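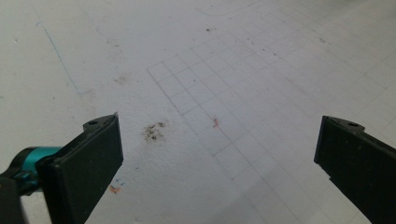 3.2 Marked sheets as a work surface

April
By the Stelden workshop group

Figure 4. Off-white sheet with a faint grid of small squares. To the left of the grid is a thin blue line that comes down at a slant and ends in a short level stroke.

The sheets used in the Goven study were chosen for their plain surface. Earlier work at Frerichs had used printed mats with heavy black lines, and people tended to follow the lines even when the task did not ask for it. We wanted marks that could be found when needed and otherwise ignored. The grid in Figure 4 is faint for this purpose, and under bright, even light its far squares fade into the sheet.

The grid does not cover the whole surface. It stops at a sharp boundary on its left side, and the area beyond is left open for freehand marks. In the trials, small parts were laid out on the squares, while the open area was kept for notes and trial lines. Mixing the two on one sheet saved swapping sheets between tasks – a step that had caused most of the delays at Frerichs.

Blue pen was used for lines that had to be told apart from the grid at a glance. The line in Figure 4 has a shallow corner, and corners of this kind were the marks we referred to most when setting a part down at an angle. A straight line gives a direction only. A corner also gives a point to start from.

A total of 1459 layouts were recorded over the two parts of the study, 900 of them on sheets of this type. The rest were made on the Plultell board, which has a smooth coating and takes pencil poorly. Fourteen layouts on the Plultell board had to be left out when the marks could no longer be read.

Sheets were replaced when the grid became hard to follow, and older marks were not rubbed out between layouts. Rubbing out was tried in the first week and left grey smears that were more distracting than the marks themselves. The effect of leftover marks on placing errors is taken up in Section 3.3.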